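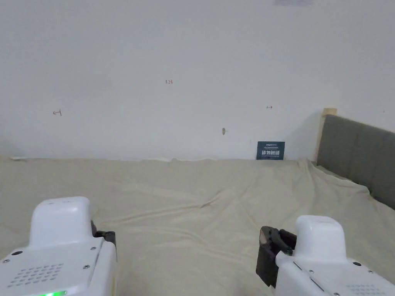

Frans Groen would like it known that fitted sheets are harder than flat ones, that corners are harder than both, and that he would still start again tomorrow with the same job. He has been asked many times why anyone would begin with bed-making when there are so many easier things a pair of robot arms could do. His reply is always that a bed is something everybody has an opinion on, so everybody who comes through the door of the workshop wants to have a go at solving it.

September 19, 2020

KISESLEY SHARED WORKSHOP OPENS UP ITS BED-MAKING BUILD

Members of the Kisesley shared workshop are releasing the full plans, parts list and build diary for Tratero, a two-armed home robot project with one task on its list: getting a sheet onto a mattress and pulling it smooth. The plans are free to use and change, and we would love to see what other people do with them!

Work began in April with a single arm clamped to a bench and a tea towel. The arm could pick up the tea towel quite well and could put it down again very badly. A second arm followed, then a proper mattress, and by midsummer the bench had been pushed aside altogether and the project had taken over the corner by the washing machines, which is where it has stayed.

The whole build was done by members in their own time, with hand tools, two 3D printers and a great deal of swapping parts between evenings. Spending so far stands at 4,000 pounds, most of it on motors. Anyone happy to begin with one arm, as we did, can get going for 2,000 and add the other side later (the wiring is laid out so that nothing has to be ripped out when you do).

What the arms learn from

Tratero learns by copying people. A member takes a hand-held gripper, goes over to the bed and makes it, slowly, gripping the sheet just as the robot would have to. The camera on the tool records each go. We set ourselves a target of 3,000 recordings and passed it last week, with beige sheets, blue sheets, thick ones, thin ones and one with elastic so tired that it gave everyone trouble.

It is lovely work to join in with. You need no experience at all, and after ten minutes you start noticing things about cloth that you have never had to put into words. Where do you pinch a hem so it doesn't slip? How far can you lift a corner before the other side comes away? The build diary has pages and pages on this, with plenty of arguing in the margins.

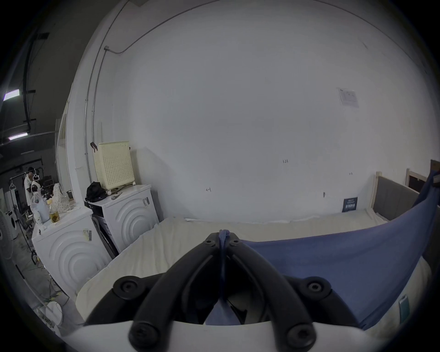
Blue sheet, hand-held gripper: a pinch on the fabric beside the bed at Kisesley.

The fingers have been redrawn 10 times. Early ones were flat and hard, and a thin sheet slid straight out of them. The present shape is curved and padded, and it copes with a single layer of cotton as well as a folded edge. Drawings for all the earlier versions are in the download too, including the fourth, which some of us still think was better on heavy fabric.

There is plenty left to do. Tratero is slow, and a full bed can take it most of a tea break. It manages the two near corners far more often than the two far ones. It also has no idea what a pillow is, and pillowcases have been put off until the new year after a long and cheerful meeting on the subject. Members working on the software are now looking at how the two arms share a pull, so that one holds steady while the other does the smoothing.

Thanks

Pretine let us have offcuts of padding for the fingers and cut the first set for us. Ivanyshyn lent a bench power supply through the summer and has kindly said we can hang on to it. Both have asked for copies of the drawings, and both have already sent back changes, which are in the current set.

Come and try it

The workshop is holding open evenings through the autumn for anyone who would like to pick up a gripper and make the bed. Groups are being kept small, so please book a place ahead of time at the front desk or through the members' page. Spare sheets of any size or colour are very welcome, the more awkward the better. Copies of the plans can be had from the same page, and questions about the build go to the Tratero table, where there is usually someone in after six.

ENDS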